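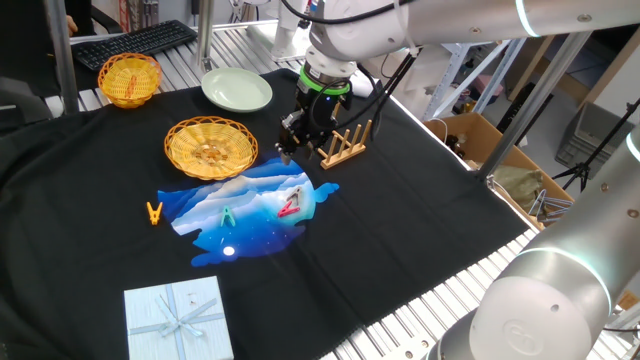 **Sheets keep ending up in the neighbor's hedge – what am I doing wrong?**

**Ekua Issahaku**

I finally put up a clothesline in May and I love it, except for the wind! T-shirts and towels stay put, but anything bigger than a pillowcase takes off by noon. I bought a bag of 148 pins for next to nothing and I'm using 4 per sheet. Is it the pins, or is it me? My line is plastic-coated and pretty slick, if that matters.

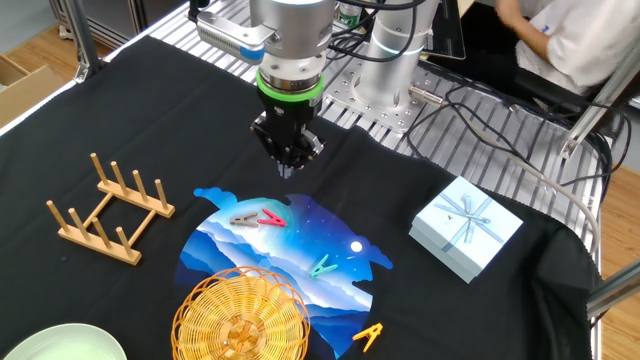 **Colton Bergeron**

It's the line. Coated ones are slippery when they're new. Wipe it down with a little vinegar, then fold the sheet a good hand's width over the line before you pin it. You can also hang it with the open side facing away from the wind so it doesn't fill up like a sail. 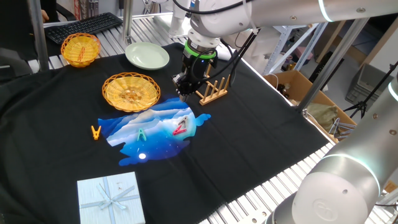
*Clothespins, teal-green and red.*

**Diane Sandhu**

I'd blame the pins too, sorry Colton. Cheap springs go weak fast if you leave them out in the sun – I bring mine in every night in an old coffee can. And overlap the corners of two sheets under one pin, my mom always did that and we lived on a hill.

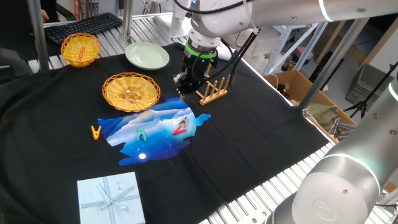

*Four clothespins: yellow-orange, green, red-pink and gray.*

**Murray Bélanger**

just get a dryer lol. or move the line behind the garage, worked for us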